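开场前的话(别照念,大概讲四十分钟,留点时间提问)

先跟大家打个招呼,问一句:在座有多少人跑过超过六个小时的比赛?举手的先别放下——再问,有多少人在后半程吃不下东西?我猜手基本都还在上面。好,今天就讲这个。

# 后半程怎么吃:一个慢跑者的超马补给笔记

## 一、我为什么站在这儿

- 我跑得慢,慢到补给站的人都开始收折叠桌了我才晃进去。讲这个没有不好意思,慢的人在路上时间长,吃的问题比快的人多得多!
- 第一次跑 Prernow 环线,全程52公里,我包里只带了能量胶,一口咸的都没有。37公里那个坡上,闻到胶的味道就反胃,坐在石头上发呆,鞋里全是沙。
- 那天后面十五公里是走完的。走完了,进了关门时间,心里特别高兴,但也特别想弄明白:我到底哪里做错了?
- (停一下,喝口水,看看后排能不能听清)

后来我开始记本子。每次长距离训练,什么时候吃了什么、吃完舒不舒服、天气怎样,全写下来。写了两年,攒了113次记录。字很丑,有几页被雨泡过,只剩下一团蓝。可是翻这些本子真的太好玩了,你会看见自己反复掉进同一个坑里,隔三个月又掉一次。

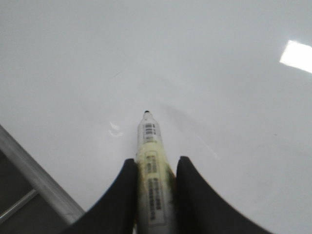
**比赛当天早上到底该几点吃早饭?**

我自己的习惯是开跑前三小时吃完,米饭或白粥加一点咸的,油和纤维都尽量少;如果起跑特别早,就把量减半,到起点前再补半根香蕉。每个人的胃不一样,这个时间要在周末长距离里试,别留到比赛那天试。

## 二、胃是可以练的

这一段我每次讲都兴奋,讲快了请后排的朋友挥手让我慢下来。

- 我们练腿、练心肺、练下坡,偏偏很少有人练吃。可是边跑边吃是一门手艺,和下坡一样,练了就会好。
- 我的做法:每周日的长距离,前一小时不等饿就开始吃,小口,每二十分钟一次。表上设震动提醒,震了就吃,不跟自己商量。
- 刚开始那几周很难受,肚子里咣当咣当的,像揣着半个水壶。我是到第六周左右觉得顺了,有人快,有人慢。
- 每次只换一样东西。换了胶就别换饮料,换了饮料就别换早饭,否则出了问题你根本不知道该怪谁。

(插一个故事:Sarmīte Dambrauskienė 和土豆)

Sarmīte 是我在 Lapiņa 夜跑时认识的,那一晚下着小雨,我俩的头灯都快没电了,就一前一后挤着一束光走。凌晨两点,她从腰包里掏出一个保鲜袋,里面是煮熟的小土豆,裹着盐,凉的,有点压扁了。她分我两个。各位,我这辈子吃过不少好东西,那两个土豆排得进前三!

重点来了:我当时已经四十分钟咽不下甜食,可是土豆下去了,十分钟后胶也吃得下了。回来翻本子,发现好几次都是同样的情形,咸的吃一口,甜的就又能进去。这件事就写在我自己的记录里,我居然一直没看出来。

所以现在我的补给分成三层:

| 时段 | 主要吃什么 | 备着什么 |
|---|---|---|
| 前三小时 | 胶、软糖、饮料里的糖 | 香蕉 |
| 三到六小时 | 饭团、小土豆、面包 | 胶 |
| 六小时以后 | 想吃什么吃什么,汤最好 | 可乐、姜糖 |

(表不用逐行念,给大家半分钟拍照。有人会问饭团里放什么:梅子,或者只放盐。金枪鱼加蛋黄酱我试过一次,夏天,别试。)

## 三、水和盐

这部分请讲慢一点,上回有人记笔记没跟上。

- 喝水喝少了难受,喝太多也危险。一路猛灌白水、体重不降反升,这种情况要当心。如果手指发胀、头痛、恶心、人有点糊涂,别再灌水了,马上找医疗点。
- 我不给大家一个固定的数字。你出多少汗,得自己称:跑前称一次,跑一小时再称一次,把中间喝掉的水算进去。冬天夏天各做一回。
- 盐丸我带,但不按钟点吃。天热、衣服上一圈白印的时候,我会多喝电解质,多拿两片咸饼干。
- 两个软水壶,一个装白水,一个装电解质。装反过一次,用电解质浇头,整张脸黏到终点。
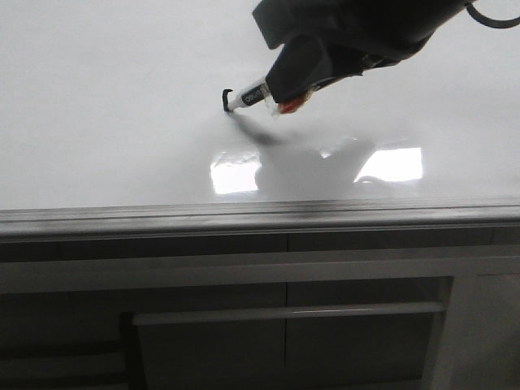
*写字的笔,和一张白色的台面。*

## 四、补给站里那几分钟

太多时间都丢在这里了!我在 Flirkora 那场比赛,第二个补给站坐了很久,喝汤、聊天、看人家的狗,站起来的时候腿像两根木头。之后我给自己定了一套顺序,进站前最后几百米就在心里过一遍:

1. 先灌水壶,别先坐下。
2. 把垃圾扔掉,空胶袋全掏出来。
3. 拿接下来一段要吃的,放进前面的口袋。
4. 端一杯热的,边走边喝。
5. 要处理脚,就在这时候处理。小石子磨一公里没事,磨十公里就是水泡。

有亲友支援的朋友,请提前跟他们说好:别问“你想吃什么”。跑到那个份上,这个问题比爬坡还难。直接递两样过来,让你挑一样就行。我姐姐第一次来支援,摆了满满一地,连剥好的橘子都有,我站在前面想了好久,最后拿了一张纸巾走了。她到现在还拿这件事笑我。

## 五、把计划写到一页纸以内 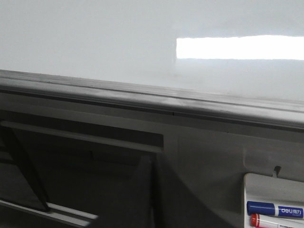

补给计划越长,越没有人会照着做,包括写计划的那个人。我以前给 Polley 那场比赛做过一份表格,精确到每一公里吃几口,到了第一个大坡就全乱了,后面连看都不想看。现在我只留四行:第一口什么时候吃,哪一站拿咸的,哪一站换衣服,吃不下了怎么办。赛前一晚我会把这四行写大,写得像培训教室里白板上的字那样,就是那种光滑的白面,顶灯照上去一大块反光,站偏一点也得看得清。字大到头灯一晃就能读,才算合格。然后折一下,塞进密封袋,放在胸前的口袋里,别放背后。

“吃不下了怎么办”这一行,我写的是:

- 先慢下来,走十分钟。多数时候胃不舒服是因为配速太急,尤其是天热的上坡。
- 漱口,含一小口可乐,不咽也行。
- 吃一点咸的,一片饼干也算。
- 还是吐,就坐到阴凉处,告诉旁边的跑友或站点的人。别一个人硬扛着往山上走。

(讲到这里放慢。去年有位朋友听完过来跟我说,她最后在站点退赛了,心里过不去。我想对她,也对大家说:退赛那天你照顾好了自己,下一次起跑线上还有你,这太值得高兴了!)

## 六、留给大家的小作业

- 这个周日的长跑,带一样你从来没在跑步时吃过的咸东西。饭团、土豆、小饼干都可以。
- 记下三件事:几点吃的,吃完一刻钟感觉怎样,还想不想再吃一口。
- 九月跑步群里有一次晒补给的接龙,失败的也请晒。我先来:豆沙粽子,整个儿的,跑到一半粽叶散了,糊了一背包。

提问时间。常被问到的两个先备着:

- 咖啡因:我放在后半夜,前面不碰。平时就睡不好、或者心脏有情况的朋友,先问医生。
- 减重期能不能跑长距离:我个人不在长跑当天省那一口,要调也放在休息日里调,具体的请去找营养师聊。

话筒递给第一排穿橙色外套的朋友,如果他又来了的话。散场后我在门口,带了盐土豆,先到先吃。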